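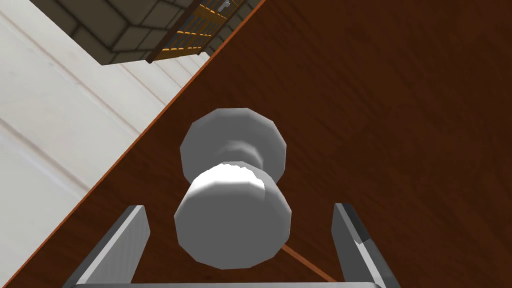 Wrist view in the sim, gripper open on either side of the knob.

Home | Notebook | Tooling | Perception | Planning | Archive

Tuesday, a bit after lunch

Picking up where I left the door task, which I have been promising everyone I would get back to all through March. The short version for anyone skimming is that the pregrasp is good now and the thing after the pregrasp is still not good, and I think I finally understand why, or at least I understand it well enough to be annoyed in the right direction.

First the happy part. Kelia (the planner, for those of you who mostly live on the perception side) used to treat the knob as a single point with an approach direction, and then it would pick whatever wrist roll was cheapest to reach. That is a perfectly sensible thing to do for a ball and a pretty poor thing to do for something you intend to turn. You would get a lovely approach and then find the last joint sitting almost at its limit, with no room left to rotate. So I added a roll preference to the goal set: the planner now gets 8 candidate rolls for each approach and throws out any that don't leave enough travel in the turning direction. It was maybe a morning's work and I should have done it ages ago. The configs are in the usual folder, under the door task, and the old behavior is still there behind a flag if you want to compare.

I was worried about what this would do to planning time, and it did go up, but not in a way I mind. The median is roughly 700 ms now on my desk machine, and since we only plan the approach once per attempt I am going to leave it alone. If somebody wants to be clever about caching the rolls, please be my guest! I'll bring snacks.

Now the less happy part. Out of 28 runs with the new goal set, the approach finished cleanly in all but 3 of them. Those failures share something, and it took me far too long (and most of a pot of coffee) to see it. I had been looking at the final pose error the whole time, and the final pose error was dull. It was the middle of the trajectory I needed to look at, so I went back and stepped through the wrist camera view slowly, with the joint plot open next to it.

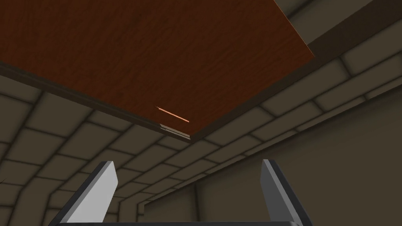
What the camera can see changes an awful lot over one attempt, much more than I had in my head when I wrote the pose filter. Tamel, our tracker, wants to see the knob in order to update it, and when the wrist is pointed somewhere that gives it mostly wood grain and background tiles, it has nothing useful to hold on to. Fine, that should be all right, it should just coast on the last estimate. Except that I had left the detection threshold very low from the days when we were testing with noisier renders, so it would take any small pale thing near an edge of the wood as a weak knob detection and nudge the estimate toward it. One nudge does nothing. A good run of them, and the estimate wanders away while the arm is swinging, and then the approach controller faithfully goes to the wrong place. Poor controller, it did exactly what it was told.

So there are really two fixes here and I want to keep them apart, so that we can tell which one helped:

- In Tamel, gate the updates on whether the predicted knob position falls inside the camera's view at all. If it doesn't, no update, just grow the covariance and wait.
- In Kelia, add a small cost for losing sight of the target late in the approach. I would keep this one small. The last time we had a big visibility cost, the arm took the scenic route to everything.

I have the gate written and it passes the replay tests, but I haven't run the full batch on it yet. The cost term is a stub that returns zero. Please don't merge my branch on the strength of the replay tests, as they were all recorded with the old thresholds and would pass if I replaced the tracker with a potted plant.

A note on the logging while I remember. Polat was writing camera poses in the wrist frame and the knob estimate in the base frame, with the same column name for both, and I lost a good hour to a sign that wasn't wrong. The columns now have the frame in the name. Old logs still load, you'll get a warning and it will assume base. If you have a notebook that reads those columns by hand it will break, sorry, the rename is a one-line change.

Open question for whoever has thought about it more than I have: should the turn start from the tracked pose or from the gripper pose once the fingers have closed? I have been using the tracked pose out of habit. With the fingers shut around the knob, I would think the joint encoders know more than the camera does, and the fingers are going to be blocking a fair bit of the view by then anyway. I'm leaning toward switching over at contact and freezing the tracker until release. It does mean the contact check has to be trustworthy, and ours is a force threshold I picked by feel.

Still to do before I go home: start the batch with the gate on and the cost off, same seeds as before, and leave it going on the Fetton machine overnight. Whoever has the other job queued there, mine is set to low priority, so yours should go first.

Filed under: door task, grasp planning, tracker

Fetton Lab Notebook | Contact | Back to top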